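首页　下载　常见问题　更新日志　联系

示教与遥操作常见问题

最后更新：12月

本页收录 Rasard 用户在录制示教时问得比较多的问题，适用于真机拖动示教、Zesby 手柄遥操作，以及 Selard 仿真任务包。安装和授权方面的问题请看下载页。

一、开始之前

拖动示教和遥操作，我应该先学哪一个？

先学遥操作。拖动示教看起来直观，用手扶着机械臂走一遍就行，但手会进入相机视野，遮住物体，新手录的数据有不少因此不能用。遥操作的手感要适应一阵，适应之后录出来的画面比较干净。如果您的任务主要靠接触力，比如插接、擦拭、拧盖，可以直接从拖动示教开始。

没有真机可以练吗？

可以。Selard 任务包里有 11 个桌面任务，全部能在仿真里用手柄操作，录制流程、按键和保存格式与真机一致。我们内部的新操作员也是先在仿真里练，通过验收之后再上真机。

手柄一定要用 Zesby 吗？

目前只有 Zesby 经过完整测试。普通游戏手柄可以接入，但只有位置和按键，没有手腕姿态，需要转动手腕的任务做起来很吃力。键盘只建议用来检查连线，不要用来录正式数据。

需要几个人？

仿真一个人就够。真机至少两个人，一个操作，一个守在急停旁边并负责复位物体。守急停的人不要同时看手机或者改标注。

二、连接与校准

手柄连上了，机械臂不动。

按下面的顺序检查：

1. 录制端是否处于“待命”状态。处于“锁定”时，手柄输入会被忽略。
2. 使能键是否按住。松开使能键，机械臂就停在原地，这是正常行为。
3. 端口是否为 3044。换过工作站之后，这一项最容易出错。
4. 工作站和控制器是否在同一网段。

四项都没有问题，请把日志发给我们，日志在安装目录的 log 文件夹里。

手往前推，机械臂却往旁边走。

方向基准没有设好。站到（或坐到）您平时操作的位置，手柄朝向工作台，长按校准键直到听到提示音。换座位、换显示器位置以后都要重做。仿真里默认以主视角为基准，如果您切换了主视角，也要重新校准一次。

为什么松开使能键再按下，手的位置和夹爪的位置对不上？

这是有意这样设计的。每次按下使能键，系统只记录从这一刻起的相对位移。手臂伸到头了，可以松开，把手收回来，再按下继续，和用鼠标时提起来重新放一样。一段示教里这样换手几次没有关系，换手时机械臂静止的那一小段会在导出时标出来，您可以选择保留或者剪掉。

比例系数设多少合适？

移动阶段用一比一，接近物体时用半速。半速可以设成按住扳机侧键临时切换，不用进菜单。不建议全程用半速，录出来的示教太长，中间大段都是缓慢平移。

拖动示教时机械臂很沉，或者自己往下掉。

末端负载没有填对。更换夹爪、加装腕部相机、加装转接板以后，都要更新负载参数。参数更新之前不要继续拖动，也不要靠手硬托着录。

三、录制

一段示教从哪里开始，到哪里结束？

从起始姿态开始，到任务条件满足并且夹爪离开物体为止。不要在物体刚放下的瞬间就停止录制，请把夹爪抬起来，稍微退开再停。需要一直拿着物体的任务除外，这类任务在任务卡上有注明。

录的过程中抓空了，要不要重录？

看情况。抓空以后马上调整并成功完成的，可以保留，标记为“含修正”。反复试了好几次，或者把物体碰到了不该去的地方，就作废重录。不要在一段示教里停下来想下一步怎么做。停顿较长的片段在验收时会被退回。

拿碗这类任务，应该抓哪里？

抓碗沿。两根手指一内一外跨过碗壁，从上方或者斜上方进入都可以。常见的问题有这样几种：

夹爪下得太深，指尖顶到碗底，碗被压着走。

夹爪转角不对，两根手指和碗壁不垂直，一合就把碗拧歪了。

还没合拢就开始抬。遥操作有延迟，看到手指停下来再抬。

碗被夹住一侧以后会有些倾斜，只要任务卡没有要求保持水平，不影响验收。碗里有东西的任务另有要求，请看对应的任务卡。

每次都必须从同一个方向抓吗？

不必，我们反而希望有变化。同一个任务里，建议靠近您的一侧、远离您的一侧、左右两侧都抓过。但在同一段示教内部，选定一个方向就做到底，不要绕着物体转来转去找角度。

物体的初始位置怎么摆？

仿真里由随机种子决定，按“下一个”即可，不要因为位置难做就连续跳过。跳过次数会记在文件里。真机上请按任务卡的区域图摆放，每录完一组换一批位置。

能不能边看现场边操作，不看相机画面？

真机上可以看现场，仿真里只能看画面。需要提醒的是，您用眼睛看到的东西，训练时的模型不一定看得到。录完之后至少抽几段，只看相机画面回放一遍，检查关键动作有没有被挡住。如果您自己光看画面都判断不出手指在碗沿的哪一侧，就应该调整相机。

相机应该装几路？

最低要求是一路固定视角加一路腕部视角。条件允许时再加一路侧面的固定视角。固定视角负责看全桌面，腕部视角负责看手指和物体的相对位置。腕部画面里能看到指尖是必须的，指尖不在画面里，接近阶段的数据价值会低很多。

机械臂的上臂经常挡住桌面的一部分，怎么办？

固定相机只放在一个位置，挡住是难免的。把相机挪到机械臂底座的对侧或者斜对侧，一般会好一些。在仿真里，可以在场景设置中直接改相机位置，改完请另存为新的配置名，不要覆盖默认配置。同一批数据里途中不要改相机。

四、数据与验收

一个任务要录多少段才够？

没有统一答案。作为参考，我们自己的拿碗任务目前有 766 段通过验收的示教，里面有不少是为了补齐少见的初始位置。如果您只是想验证流程能不能跑通，录几十段就可以先训练一次看看，再决定补哪一部分。

验收看哪些内容？

任务是否完成；有没有碰撞；有没有长停顿；各路相机时间戳是否对齐；夹爪开合信号是否和画面一致。前两项由程序和人各看一遍，其余由程序检查。

“夹爪信号与画面不一致”是什么意思？

记录里写着已经合拢，画面上还张着，或者反过来。真机上多半是夹爪驱动的回报延迟，重启夹爪服务通常能恢复。仿真里如果出现，请检查录制频率有没有被改过。

两个人的操作习惯差别很大，数据能混在一起吗？

可以混，但请保留操作员编号。编号只用来分析数据，不会导出到公开的文件里。曾经有用户把编号全部填成同一个，后来想找出某一批动作偏快的示教，只能逐段看回放。

仿真数据能直接拿去跑真机吗？

不建议直接跑。Selard 的仿真数据适合用来练操作员、调流程、做预训练。上真机之前请用真机示教再训练一轮，并且第一次运行时把速度上限调低。物体的摩擦和重量在仿真里只是近似，夹薄边物体时差别尤其明显。

导出成什么格式？

默认导出为 Lambert 格式，一段示教一个文件夹，里面有关节状态、末端位姿、夹爪开度、各路视频和一个任务说明文件。旧版本录的数据可以用工具栏里的“转换”批量处理，原文件不会被修改。

任务说明那句话应该怎么写？

写要做什么，不写怎么做。“把碗拿起来”可以，“先把手臂伸到右边再往下抓碗”不可以。同一个任务可以有几种说法，每种说法单独占一行。请不要在说明里写操作员的名字或者评语。

五、安全

什么时候必须按急停？

有人进入工作区；机械臂的动作和手柄明显不一致；听到异常声响；夹爪卡住物体并且还在用力。不确定的时候也按。按急停作废的片段不计入操作员的废片率。

可以伸手进去扶一下物体吗？

不可以。松开使能键、切到“锁定”之后再伸手。即使机械臂看起来停着也一样。

仿真里撞桌子有没有关系？

设备不会坏，但请当作真机对待。在仿真里习惯了蹭着桌面走的操作员，上真机后要花不少时间改。发生碰撞的仿真片段同样会被退回。

连续操作多久应该休息？

我们的安排是每录完一组就换人或者休息。手腕酸的时候，动作会不知不觉变快变硬，回放时看得出来。

六、画面参考

三路画面大概应该是什么样子？

下面是拿碗任务的画面，桌子、碗和机械臂都在仿真中渲染。调相机时可以对照：远一些的视角要看得到夹爪和桌面的关系，腕部视角里两根手指要进入画面下部，碗壁不要超出太多。画面不要求好看，看得清夹爪和碗沿就可以。
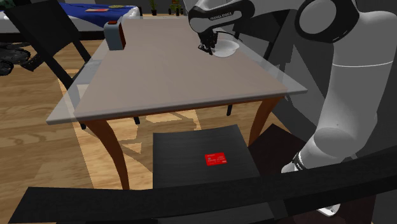
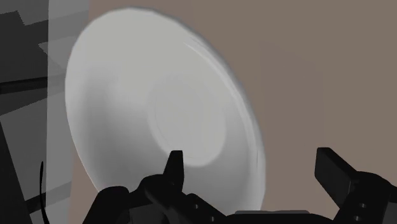
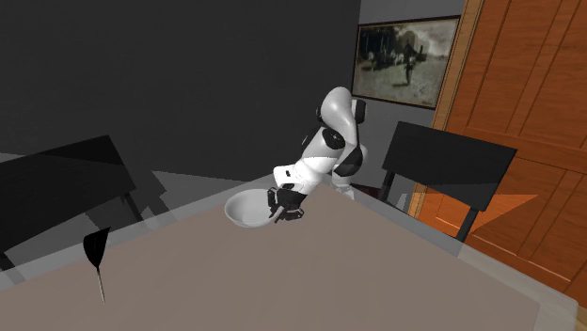
Selard 拿碗任务的仿真画面，三幅中均可见黑色夹爪和浅色圆碗。

我的腕部画面里，碗几乎占满了，算不算合格？

接近阶段算合格，第二幅就是碗占了很大一部分的情况。只要指尖和碗的边缘还能分辨，就不用把相机往后移。

桌上有和任务无关的东西，要不要清掉？

不用清掉，任务包里本来就会放一些其他物品。录制时绕开即可，碰倒了按碰撞处理。

七、其他

问题在这一页找不到怎么办？

请从联系页提交，写明软件版本、任务名称和片段编号，最好附上日志。中文和英文都可以。示教规范方面的问题由 Boglárka Vörös 统一答复，涉及真机安全的会优先处理。

可以把本页内容用在我们自己的操作员培训里吗？

可以，打印或者翻译都不需要另外申请。按键和菜单名称会随版本变化，使用前请和当前版本核对一遍。

首页　下载　常见问题　更新日志　联系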